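Okay, spent two evenings with the Piras trial from Kitusell, the two-arm simulation package they've been pushing at small shops since June. Short thread. I'm not sold.

The pitch: build your bench in software, teach both arms there, then move the program to real hardware and save yourself weeks. A license for one seat, 25 practice tasks included, 50 if you pay for the next tier up.

First gripe. "Tasks" is doing a lot of work in that sentence. I went through the list and a good chunk are the same pick-up job with the objects swapped. Change the color of a stick and you have a new task, apparently.

Setup was fine, I'll give them that. Download, log in, pick a room, and the arms load with the table already in place. I was running something before my coffee got cold.
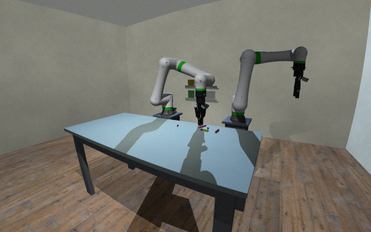

Small parts are where I'd want to see this thing sweat. Thin sticks, tiny bits, stuff that rolls when you breathe on it. Anybody can pick up a box. If the contact physics are off on the little things, the program you taught is worthless on a real bench.

And the docs are very quiet on that. There's a friction slider and a page telling you to "tune as needed." Tune against what? I don't have a reference. That's why I'm looking at buying your product.

Asked support how the second arm knows to keep clear of the first. Took 4 days to get an answer and the answer was a link to the page I'd already quoted in my question.

The shadows look great, by the way. Somebody at Kitusell loves shadows. I would trade every one of them for a decent error log.

They keep pointing to the Omthorpe plant as proof it carries over to real arms. I've read that write-up twice. No cycle times, no failure counts, one very happy paragraph from a manager.

Wonddale's package is uglier and the menus are a mess, but it tells you when a grasp slipped and by how much - that alone puts it ahead for me.

If you've moved a Piras program onto real arms and it held up, send me numbers. Trial runs out soon and right now I'm letting it.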